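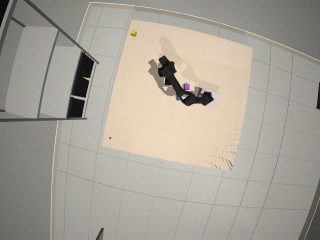 Page 2 of 4

Wurnix Sim Users > Faults and Safety > Arm drives through cubes on return move, no collision stop

ferrule_k
Posted 2022-04-01

Continuing from the previous page, as requested, with the render at the top. Cell is the Ballbridge layout: black arm, beige table, cubes in yellow, purple and blue, lavender pad as the place target.

The fault, restated for anyone who skipped page 1. After a place on the pad, the planner sends the arm back to its home pose. On some runs the forearm comes down low and passes straight through whatever cube is near it. No contact event, no protective stop, nothing in the log. The run is recorded as a success.

I ran 200 episodes overnight with a separate mesh overlap check bolted on. It flagged 316 overlaps between the forearm link and a cube. The built-in monitor reported none of them.

I would call this a safety matter even though it's a sim. We use the same monitor settings on the real cell.

dropbear_servo

316 overlaps in 200 episodes doesn't tell us much unless you say how you're counting. If one pass through a cube lasts several physics steps, is that one or several?

ferrule_k

One per entry. The counter resets when the link clears the cube. Some episodes have more than one cube near the forearm, and some have the link going in, out, and in again.

tolerance_stack

Look at where the purple and blue cubes are. Purple is just above the forearm and the blue one is mostly hidden by its lower edge. From that angle I can't say whether the blue cube is under the link or inside it. Do you have a side view of the same step?

ferrule_k

No side camera in that config. I'll add one. I can give you the link height from the log, but that's the height of the link origin and doesn't account for the shell.

tolerance_stack

Then that render isn't evidence of contact. It's evidence the arm is near two cubes. I'm not saying you're wrong, only that the overlap check is doing all the work in your argument and the picture isn't.

ferrule_k

Agreed. I posted it because people asked for the layout.

mudguard

Check the collision groups before you do anything else. In the Colon import script the gripper fingers and wrist go in group 2 and everything upstream of the wrist is left in the default group. If your cubes only collide with group 2, you get exactly this. Fingers behave, the forearm is a ghost.

Easy test: jog the elbow down onto a cube by hand. If the cube doesn't move, there's your answer.

dropbear_servo

That was fixed in November.

mudguard

It was fixed in the template. Existing scene files keep whatever groups they were saved with. The release note mentions it in the last paragraph.

gantry_gremlin

Slightly off topic, but is the shadow normal? There's a dark one by the shoulder and a much bigger pale one running up the table, so the arm looks doubled. If anyone is training a vision model on these renders I'd be more worried about that than about the collision groups.

ferrule_k

Two lights in the scene. Rendering only, no effect on the physics. Same goes for the fine dashes in the bottom right corner of the table. I suspect a shadow map artefact and I'm leaving it for now.

gantry_gremlin

Fair enough. Worth its own thread, though.

ferrule_k

Tried the jog test. Elbow lowered onto the purple cube: no movement, link went through it. Fingers lowered onto the yellow cube: cube resisted and the monitor tripped straight away. So mudguard is right about the groups. The scene file was first saved before the November release.

Changed the links upstream of the wrist to group 2, saved, reloaded. The monitor now trips on the return move, as it should have all along.

mudguard

Good. Re-save any scene you cloned from that one as well. The clones inherit the old groups.

dropbear_servo

I'll withdraw my comment about November. I still don't accept that this is a safety matter. It's a stale config file. The real cell has torque limits in the controller and those don't read anything from the scene.

ferrule_k

The torque limits are there, yes. But the return path was signed off for the real cell on the strength of sim runs that couldn't have failed. At Brennan we treat the sim result as a gate. If the gate can't say no, then the first real test of that path is on the floor with someone standing next to it.

dropbear_servo

Then the problem is your sign-off procedure. A sim pass should never be the only gate.

tolerance_stack

Both can be true. The monitor should refuse to start if any link on the robot has no collision pair with the objects on the table. A warning on load would have caught this on day one. As it stands, "no contacts" and "contacts not checked" give you the same line in the log, and that behaviour is a defect in my book whatever anyone's sign-off looks like.

mudguard

There's a check for unpaired links in the tools menu. It's off by default and it's slow on large scenes.

tolerance_stack

Off by default is what I'm objecting to.

ferrule_k

Ticket lodged asking for it to be on by default, with the scene file before and after the change attached. On our side, every path approved from the old file goes back to unapproved, and the real cell stays at reduced speed until the paths are re-run.

Return move still needs work. With the groups corrected it stops in 4 out of the first 4 episodes, so the planner was never leaving enough clearance over the cubes. I'm going to put a lift waypoint above the pad and raise the elbow before the arm swings home. Will post the side view once I have one.

dropbear_servo

Post the waypoint height with it, and measure from the shell this time, not the link origin.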